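Parveen Marikar
19th October

1/ Thread on the two-arm rig at Trastus, the shared workshop where I pay monthly for a bench, a locker and the right to hear Bheki Zulu's opinions on my wiring.

2/ The goal, as written on the whiteboard in August: "Two arms, one gift bag, put things in the bag." I gave it a weekend. The whiteboard has since been wiped by someone who needed it for a bookshelf.

3/ The left arm is Busto. The right arm is Pretorius. Lieven Declercq named them and then left for lunch, which was his whole contribution that day. I'm still using the names, so he wins.

4/ Both arms sit on one aluminum rail along the front of the table. One rail means the two of them can't drift apart. It also means that when Busto swings hard, Pretorius feels it and I get to watch a good grasp wobble itself into a bad one.

5/ Fix for the wobble: slow down Busto. I tried three cleverer things first. Slow down Busto.

6/ I ordered the corner posts cut at a shop that quotes tolerances in a very relaxed way. One of the short braces was supposed to be 200 mm. It arrived at 202. Two millimeters doesn't sound like much until you've sat on the floor pushing on a frame with both feet.

7/ I filed it. Then I filed it again. Ayanda Fourie walked by and asked if I was aware there was a saw.

8/ I was not using the saw because the saw has a sign-up sheet and the sign-up sheet has Nokuthula Matlala's name on it through to the heat death of the universe.

9/ Wiring. I run the control boards off Sastadex, the little motor software Lieven wrote in a bad mood. It does what you want. Its error messages do not. For most of one evening it told me "joint unhappy."

10/ The joint was unhappy with a connector that looked plugged in. I've now pushed on every connector I own, including the one on the coffee machine.

11/ Please put a cable trough on your rail before you put arms on your rail. I did it after. There's a bracket in there that I can only reach with a hex key and my eyes closed.

12/ Rigid stuff went fine. Blocks, a plastic cup, a roll of tape. Busto picked them up, Pretorius took them, everyone clapped (me and Ayanda). Then we moved on to paper.

13/ Paper hates you. Squeeze it lightly and it slides out of the fingers. Squeeze it properly and you've made a crease, and the crease is where it folds from then on, forever, in every run until you throw it out.

14/ I set the motor current limit on Busto's fingers to 217 and it held a sheet nicely. 200 dropped it every time. I'd like to tell you what unit that is. Sastadex calls it "oomph."

15/ Bheki set it to 2,000 to see what would happen. The software refused, and I've apologized to Lieven for several of the things I said in post 9.

16/ Other thing I learned about curved paper: the wrist camera sees a completely different object from what the outside camera sees. From outside it's a shape with edges. From the wrist it's a wall with writing on it, and the code would like to know which wall.

17/ Wrist view and outside view. Peach paper in the fingers in the first one. In the second, Busto by the top of the bag and Pretorius with its yellow fingertips on the pepper over at the tray.
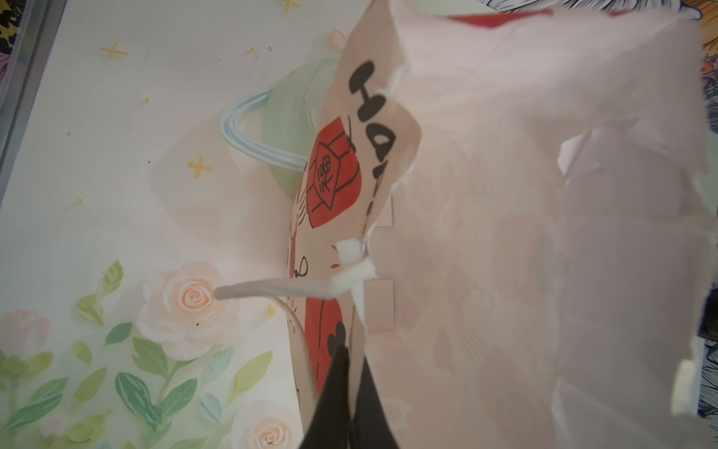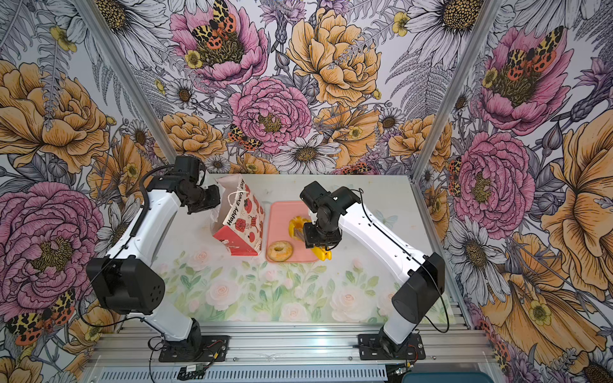
18/ Next job is getting both arms to work from one shared idea of where the bag is. At the moment each has its own, held with total confidence, and I'm the one who gets to mediate.

19/ Also on the list: softer pads for Busto, a second emergency stop I can hit with my left hand, and learning what's in the bin marked PRETORIUS SPARES, because I didn't fill it.

20/ A few people asked for the frame drawings. I'll post them once I've corrected the brace to the length it should have been. If you want to build mine exactly, leave it wrong and buy a file.

21/ Nokuthula just offered me twenty minutes on the saw next week. I said yes before I'd thought of anything to cut.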